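Prekidis Pantry Box Notes

README, last touched August 26, 2022

Hi, and welcome to my folder of notes on boxes. Food boxes, mostly: biscuits, tea, crackers, pasta, the cardboard stuff that lives in a kitchen cupboard until somebody finishes what's inside. I started writing these up in March when I was reorganizing my own shelves in Morkusberg, and then Gianni Melis asked if he could have a copy, and then he wanted columns, so now it's a proper table with a README. Blame him for the columns!

What's in here

There are over 200 entries in the main file, boxes.csv. One row is one box design. If I bought the same crackers twice and the box hadn't changed, that's still one row. If the company moved the barcode or redid the lettering, I gave it a new row and put the old row's number in the column called "earlier".

The notes column is where I ramble. Some rows have two words in it and some have a whole paragraph, depending on how much I liked the box (or how much coffee I'd had). I tried to cut the longest ones down and then gave up, so if your spreadsheet program does something ugly with tall cells, turn off text wrapping and you'll be fine.

The columns

id: just a number. There are gaps where I deleted duplicates, and I'm not renumbering.

name: whatever is biggest on the front. I copy capitals the way they're printed.

shape: long, flat, cube, upright or odd. "Long" means at least three times as long as it is wide. "Odd" is mostly gift boxes and one hexagonal tea carton that I still have pens in.

pattern: plain, striped, plaid, floral, photo or mixed. Tartan goes under plaid. I know, I know, but I wanted one word for all the checked stuff, and you can search the notes for "tartan" if you need it.

main_color: the one you'd say if you were sending somebody to the cupboard to fetch it. A red box with black stripes is red.

panel: yes or no. A panel is a plain block set into the pattern, usually white, usually for the small print or a code.

closure: how the ends shut, tuck or glued. Leave it blank if you're not sure. I did, plenty of times.

notes: see above.

How I fill in a row

I do it at the table with the box lying on its side, and I start with the biggest face. Then I turn it over and go through the other sides, and the ends come last. It takes me a few minutes a box, longer for the fancy ones. Plaid boxes are the slow ones for me because I always end up squinting at which color is the background and which is the stripe — my rule now is to look for the color that fills the largest squares and call that the background.
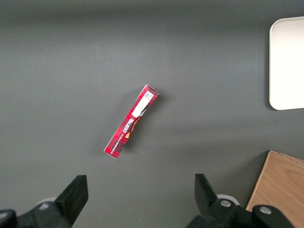 Small print is the other thing that slows me down. I only type it in when I can read all of it without guessing. If I can't, the notes say "small print, not copied" and I move on. Gianni thinks I should go back with a magnifying glass. Gianni is welcome to come over and do it.

For emblems and little pictures I keep it vague on purpose. "Gold crest, maybe a figure" is a perfectly good note. I used to look them up and write down what they were supposed to be, and I ended up recording what the website said about the box and forgetting to look at the box itself. Those older notes are still in there for the first 30 rows, so take them with a grain of salt.

Things that are wrong or missing

My cupboard leans heavily toward cookies and tea. There's hardly any cereal, and no frozen food at all (soggy cardboard, no thank you). Please don't use this to say anything about what's on grocery shelves in general. It's what I eat, plus whatever Gianni brings over.

Colors are by eye under my kitchen light, which is pretty yellow. I've probably called a few creams "white" and at least one dark blue "black".

I haven't measured anything with a ruler. The "long" in the shape column is me laying my hand along the box. If somebody wants real measurements, start a new column and I'll happily merge it.

Using it

Take it, copy it, print it out, whatever you like. If you put it somewhere public, I'd love it if you kept the name Prekidis on it so people can find their way back here. There's also a smaller file called tins.csv that I made for the Womiven swap table. It has the same columns minus closure, and it's a lot messier.

Corrections are very welcome. Send me the id, the column and what you think it should say, and I'll fix it next time I sit down with the file. New boxes are welcome too, as long as you've had the box in your hands and aren't working from a store listing.

Still to do: split "mixed" into something useful, finish the Karras tea cartons, find out where row 30's box went.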